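Chapter 6
Things on the Table: Boxes, Handles and Labels

In this chapter we study how a work table is arranged and how the objects on it are described. The subject looks simple, but many mistakes in a workshop begin with a poor description. One person writes "the box" in the notebook, and the next person does not know which box is meant.

When I was a trainee at the Rutau workshop in Prarbridge, my teacher Keyvan Nouri gave every new student the same task. We had to stand before a table and write no more than 100 words about it, so that a colleague in another room could set out the same things in the same places. Most of us wrote too much about colour and too little about position. I wrote nothing at all on where the handles were, and my colleague turned the box the wrong way.

A good description begins with the surface. After this come the large objects, and then the small ones. For each object we note the material, if we are sure of it, and the side on which its handle is placed. Labels and warning stickers are noted last, with their corner.

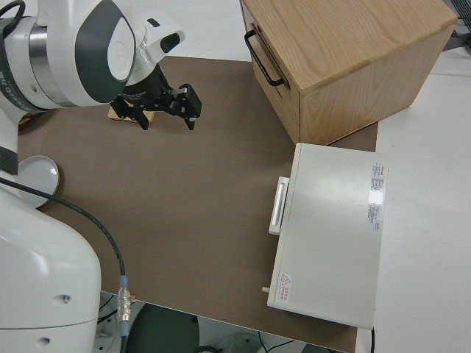
Figure 6.1. A work table with a brown top. The wooden box has a black handle on its left side.

Look at the two larger objects on the right of Figure 6.1. The box is of light wood and its handle is black metal. The white unit nearer to us has a recessed handle on its left edge, so the hand must go into it and not around it. A word such as "handle" is therefore not sufficient alone. The small flat block of light wood has no need of a long description, but its place on the brown surface must be given.

In section 6.1 you will learn the names of the common types of handle. Section 6.2 treats labels and the direction in which they are read. Section 6.3 returns to the exercise of Mr Nouri, which you should do with a partner. Keep your first attempt, as you will need it again at the end of the chapter.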